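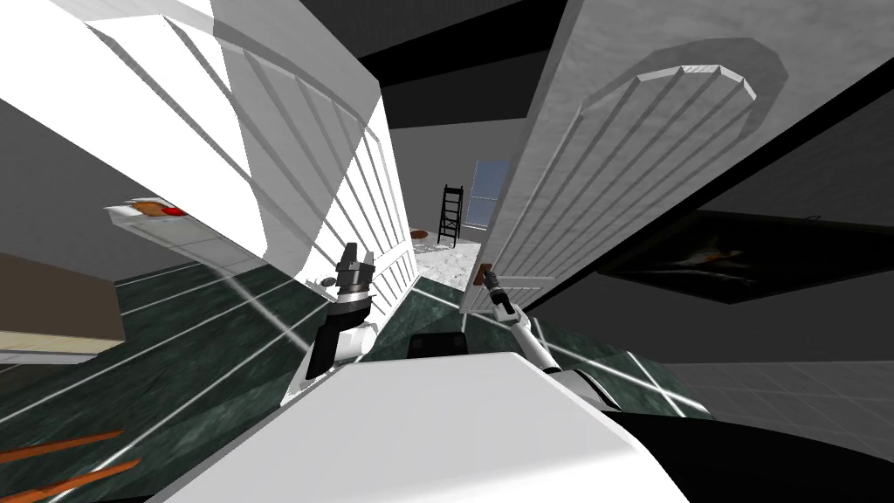

Pre-run checklist, Kedeo two-arm unit, double door task (simulated house)
Completed 22 June 2022, Tostton office. Checked by Dilek Öztürkmen. Scene build 3514, controller build 622.

Results are PASS, FAIL, or OPEN. OPEN means I looked and wasn't convinced. Please don't change an OPEN to a PASS without running the check again yourself.

Section A – Base and body

A1. Base stationary before arms move. PASS.
Comment: The log says the wheels are locked. I also compared the base position before and after an arms-only run and it matched.

A2. Base square to the doorway at start. OPEN.
Comment: The start position file says square. The head camera view comes out tilted, and I can't tell from the view alone whether the tilt belongs to the camera mount or the base. Demirtaş say the mount. I'd like to see the mount angle written down somewhere other than an email.

A3. Body clear of both door edges through the full swing. OPEN.
Comment: Checked with the doors stepped open by hand in the scene editor, and it was clear. Not checked with the robot doing the opening.

A4. Floor contact settings the same on every floor type. FAIL.
Comment: The green marble and the grey tile have different friction values. The one in the far room has none entered at all, so it takes the default. It may not matter for a door task if the base stays put. It will matter as soon as someone adds "and then drive through", which I'm told is planned for September. Fix it now while the file is open.

Section B – Arms

B1. Joint limits loaded, left and right. PASS.
Comment: Read back from the controller, not from the settings page. The settings page showed the right numbers last time too, and the controller was using the old ones.

B2. Joint zero offsets match the model. PASS for left. OPEN for right.
Comment: The right wrist shows a small offset that goes away after a reset and comes back after a long session. Tralura's release notes say this was fixed. I have a log from this build that says otherwise.

B3. Arms cannot pass through the robot's own body. PASS.
Comment: Drove each arm slowly at the body and it stopped. Please repeat at full speed before sign-off – slow tests hide this kind of fault.

B4. Arms cannot pass through each other. OPEN.
Comment: The self-collision list leaves out the grippers. Somebody has commented out those lines "for speed". No figure is given for how much speed it bought.

B5. Arms cannot pass through the doors. OPEN.
Comment: The raised moulding on the door faces is drawn but I can find no collision shape for it. The collision shape is a flat slab. If the gripper brushes an arch or a strip, the simulator won't know.

Section C – Grippers

C1. Open and close on command, both sides. PASS.

C2. Closing force set and readable. PASS.
Comment: Same value both sides. Somebody should be able to explain why that value was picked. So far I've had two different explanations.

C3. Finger contact reported as contact. FAIL.
Comment: The left side reports contact when the fingers are close to the door edge and there is still a gap. The threshold is too generous. Any success count that depends on it should be thrown out.

C4. Grip on the handle survives a pull.

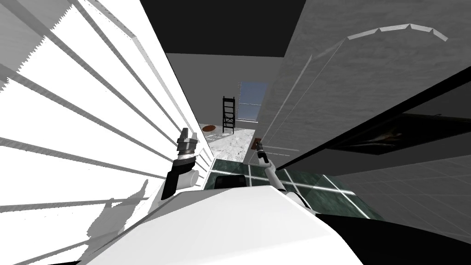
The success log gives this task 2703 grips, and I would not repeat that number to anyone. "Gripped" in the log means the fingers closed and stopped before reaching zero width. It doesn't say what they closed on, or where. I stepped through stills from the run to see for myself, and in the one placed at this item the right gripper has a small brown piece pinched upright between its fingers, so there is at least something in its grasp. Whether it would hold under load is another matter, and a still can't settle it. The left gripper in the same view is pointing up with its fingers well away from the right one, and the log gives it no job at that moment. Marked OPEN until there's a pull test with the force plotted against time.

C5. Handle collision shape matches the handle drawn. OPEN.
Comment: The handle is small, so a small mismatch is a large share of it. Ask for the mesh and the collision shape laid over each other.

Section D – Doors and room

D1. Hinges on the correct side, both doors. PASS.

D2. Door weight and hinge drag entered. FAIL.
Comment: Both are there, but the right door has next to no drag. A door like that will swing if you breathe near it, and a policy that opens it hasn't shown much. Match it to the left door, or better, to a real one.

D3. Doors stop at the end of travel. PASS.
Comment: The stops work. They're very hard, and the arm jumps when the door reaches them.

D4. Lighting varied between runs. FAIL.
Comment: The plan says varied. I opened 13 runs and the far window was the same pale blue with the same brightness in every one.

D5. Nothing in the door swing. OPEN.
Comment: The furniture list for the near room doesn't match the scene. The wooden counter is in one and missing from the other. The small rug in the far room is listed, and is far enough back that I've left it.

Section E – Stop and reset

E1. Stop command freezes both arms. PASS.
Comment: Tested mid-reach, and again with a gripper closed.

E2. Reset returns arms, base and doors to start. FAIL.
Comment: Arms and base, yes. The doors come back slightly ajar if the reset is sent while a gripper is holding on. That makes the next run easier than it should be, and nothing in the log flags it.

E3. Logs keep the build numbers. PASS.

Required before the next run: A4, C3, D2, D4, E2.
Required before any result is reported outside the team: all of those, plus B4, B5 and C4.

Dilek Öztürkmen has the raw logs. Demirtaş to reply on A2 and C5, with files attached.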